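Category: Local Government / Guides for Residents
Reading time: 8 min

How to ask your council whether a member may hold two public posts

I moved to Akville from another country, and in my first years here I did not understand how the local council works. When a councillor in my ward took a second elected post in the region, I wanted to know if this was allowed. I found the answer, but I lost a lot of time. So I wrote down the steps in the right order.
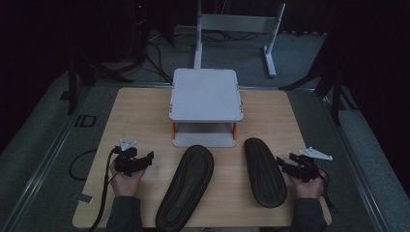
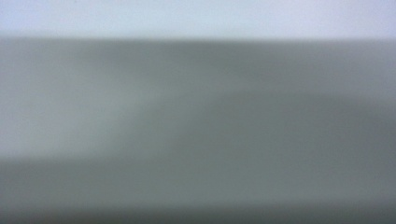 Step 1. Find out which rules apply

Before you write to anybody, look for two papers on the council website. The first is the standing orders. The second is the code of conduct for members. In Akville they are both under "How we work", but in Bowen they are under "Publications", and you must scroll down quite far. Check the date on the front page. An old version often stays online after the new one is adopted, and search engines like to show the old one.

Look in the code for words such as "disqualification", "dual office" and "outside appointments". If you read only the part about gifts and money, you will miss it.

Step 2. Read the register of interests

Every member has to fill in a form about paid work, property and other posts. Write down what your councillor has declared and the day when the form was last changed. In my case the second post was declared, but on page 89 of a long file where all the forms were scanned together.

If the register is not online, you can ask to see it at the council office. Take some paper with you. At Dredach the office does not make copies after midday.

Step 3. Write a short question

Send your question to the monitoring officer, not to the councillor and not to the general inbox. Keep it under one page. You can use this text and change it:

"I would like to know if a member of this council may also hold the post of (name of post). Please tell me which rule applies, and if the council has taken advice on this matter. I would be grateful for a written answer."

Do not write that the member has done something wrong. You are asking about a rule. A complaint is a different procedure with a different form, and if the officer thinks your letter is a complaint, it goes into another queue.

Step 4. Keep the reference number

You should receive a number by email. Mine was 3227. Put it in the subject line of every message. I forgot it once and my second letter was opened as a new case.

Step 5. Wait, then remind them

I waited around 8 weeks. A polite reminder in the middle of this time is fine. Please remember that in April many councils prepare for elections and the answers are slower.

If the answer says only "this is permitted", write again and ask for the number of the paragraph. You can also put the same question at a full meeting, in the part for the public. Ask the clerk how many days before the meeting you must send it, as this is different in each place.

Last checked: January 9, 2025

Contact Flastasent | © Flastasent Residents' Guides | Back to top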